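March, open day, notes as I go

Doors at 1. First group early of course, still had the rails half wiped down. 13 in that one, then a steady trickle until 4. Woo-jin Cho did the talking, I did mostly chairs and batteries.

Station order: Rebelo arm first (stacking, fine), then handheld gripper table, then Sisix talk in the side room. Next time put the handhelds first. People want to touch something and the queue at the arm gets bored.

Printed 300 handouts, 200 left over. Way too many. Do not let me order that again.

Rebelo arm stopped twice, both times on the joint 4 warning. Restart cleared it. Pususer rep says known thing, update coming, will belive it when I see it. Logged under Mundema ticket, no reply yet.

Handheld table went best. Toiletries set, cloth bag plus basket. Questions people kept asking:
- how heavy are they (700 g each without the phone, arms do get tired)
- why a phone on top (tracking + video, Woo-jin has a good short answer, write it down)
- does the robot learn it after one go (no)
- can I try (yes, if supervised, sleeves pushed back from the jaws)

Small kids can't close the trigger all the way. Softer spring? Ask.

Cables still a pain, keep snagging at the wrist. Velcro at the forearm maybe. Also need a second table so one can be reset while the other runs, teh reset is what eats the time.

To do: charge everything, return 6 chairs to upstairs, send Woo-jin the ticket number, find the spare jaw pads. 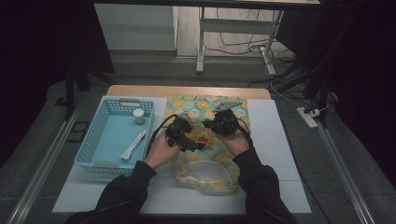 Handheld table, both grippers over the flowered bag, basket on the left.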